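Visit report: Pryor open lab, household handling group
2/17/18

Purpose of the visit was to check whether the Huto arm is ready for small shop-floor and kitchen chores. Ánh Dương ran the session. Most of the morning was spent in simulation, where the group trains its pick-and-place routines before moving them to the bench.

The view from behind the gripper is what the controller works from. With the jaws open over the plain dark green surface, the orange object is far off in the upper right corner, so the arm has to travel before it can close on anything.
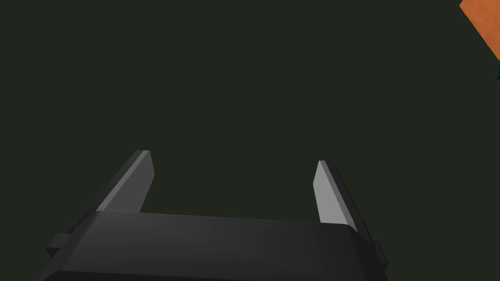
Results

The group logged 368 simulated attempts at the pick task, with 29 failures. Bench figures were weaker: 9 clean picks in a session, mostly rigid blocks. Cloth was not attempted. Cliller supplies the fingers and wants a softer pad tested by August.

Assessment

Sorting rigid parts at a fixed station is close. Clearing a table is not. I would not order for the Hivine line yet.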